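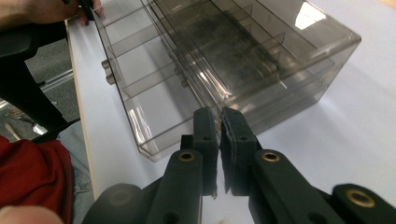 The box with all the little rooms in it

Wilma Galbraith on why we keep buying divided plastic organisers, and what ends up living in them

There is a particular kind of optimism that comes over a person in the storage aisle. You went in for lightbulbs. You come out with a see-through box full of compartments, tinted the colour of expensive sunglasses, and a firm belief that by teatime you will be somebody who knows where the safety pins are.

I have bought this box, or one of its cousins, more times than I would like my bank to know. The first was from Kilik, back when Kilik still had a shop at the bottom of our hill and a man on the till who wrapped everything in newspaper. It was for buttons. My mother had left me a biscuit tin of them and I had decided, in the flat grey middle of November, that they should be sorted by colour. They were sorted by colour for almost 80 minutes. Then I found one that was either navy or black depending on where you stood, took it to the window, took it to the other window, and went to make a sandwich.

The buttons went back in the biscuit tin, where they are very happy. The box got batteries.

Batteries are what most of these boxes get in the end. Batteries, foreign coins, the spare feet off a bookcase, and a key. Every household has the key. It opens no door in the building and it will be handed down through the generations like a title.

What I admire about the divided organiser is how sure of itself it is. A drawer makes no demands. A drawer will take a torch, a menu and half a candle and close on the lot. The organiser has dividers, and dividers have views. They want to know whether a drawing pin is stationery or hardware. They want to know where you stand on hair grips. I once spent an evening with my sister trying to settle whether plasters belonged with sewing things, on the grounds that one so often leads to the other, and we did not speak properly until the weekend.

Then there is the question of colour. The fully clear kind shows everything, which sounds useful until you have to look at it. The solid kind hides everything, so you forget you own it and buy it again. Hence smoky grey, the great compromise of modern storage, through which your possessions can be made out but not judged. A Pramora saleswoman once told me that the grey "takes the edge off". I have thought about that a good deal, mostly while looking at my batteries.

The trade has strong feelings about sizes too. Kinnear will sell you a modular set in which every piece fits every other piece, provided you bought them all in the same year. I did not. My two Kinnear boxes are a whisker apart in width, and stacked together they have the look of a couple who have stopped holding hands. Golow goes the other way and makes one size only, on the theory that your belongings will come round to it.

I did try to do the thing properly last year. I cleared a white table, emptied every box, tin and jug in the house on to it, and swore not to stop until each object had an address. My nephew, who was staying and is at an age when numbers are still exciting, counted the lot as we went. He made it 611 items, of which the largest single group was curtain hooks. We have blinds.

It took us until nearly midnight, and I will say this for the dividers, they earned their keep. Hooks in one section, fuses in the next, picture wire curled up by itself like a cat. Held up to the kitchen light it was handsome. I went to bed feeling like a museum.

By spring a tube of glue had moved in with the fuses. Then some elastic bands, then a small plastic giraffe nobody would own up to, and after that I'm afraid standards fell quite quickly. I still don't think the evening was wasted. I can find a fuse in the dark, which I have had cause to do, and the giraffe keeps an eye on the glue.

If you are tempted, a few things I have learned the expensive way. Measure the shelf before the box. Leave one compartment empty, for whatever turns up next. Never label anything "miscellaneous", or it will be full by breakfast. And turn the box over before you buy it and shake it gently, to hear whether the dividers rattle. Mine do, all along one side, each time a bus goes past.

I was in the storage aisle again the other week, for lightbulbs. They had a new one in, deeper than mine, with a tray that lifts out. I put it back. Then I went round by the paint and picked it up again, and it is on the kitchen table now with the buttons beside it, waiting for decent daylight.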